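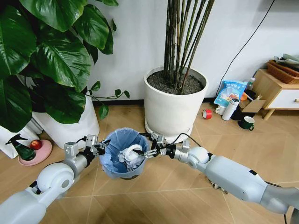
A round blue bin with a bag in it, held over the floor.

Search this site Enter your keywords Go

Call for participants: stopping smoking with nicotine gum, with or without a weekly phone call

The Flollard Health Centre in Mendby is looking for adults who smoke every day and wish to stop. We want to learn if a short telephone call each week helps people to stay without cigarettes in the first months, when many start again.

The study is led by Loïc Charpentier and has places for 124 persons. It begins in April and lasts 14 weeks for each participant.

Who can take part

You are 18 or older, you smoke cigarettes daily and you did so for at least one year. You live in Mendby or in Balten, or you can travel to us without difficulty. You have a telephone and you can speak English well enough for a simple conversation.

We cannot accept you if you are pregnant or breastfeeding, if you had a heart attack in the last year, or if you already take a medicine to stop smoking. Persons who use only e-cigarettes are not included this time. If you use both, please write to us and we will look at it together.

What you will do

You come to the centre 3 times, in the first week, in the middle and at the end. A visit takes one hour. We ask questions about your health and your smoking, and you blow into a small device which measures carbon monoxide in the breath. All participants receive the gum free of charge. Half of them, chosen by chance, receive also the weekly call. You cannot choose your group – we regret this, but the study would not work otherwise.

If you smoke again during the study, please stay with us. Your answers are still useful and no one will blame you.

Payment

Travel costs from Balten are paid back on the day of the visit. Your name is kept apart from your answers, and you may leave the study at any moment without giving a reason.

How to apply

Ask for the form at the reception in Poulain Street, or telephone the centre on extension 900 between 9 am and 4 pm. A nurse will call you back – normally in the same week – with some first questions.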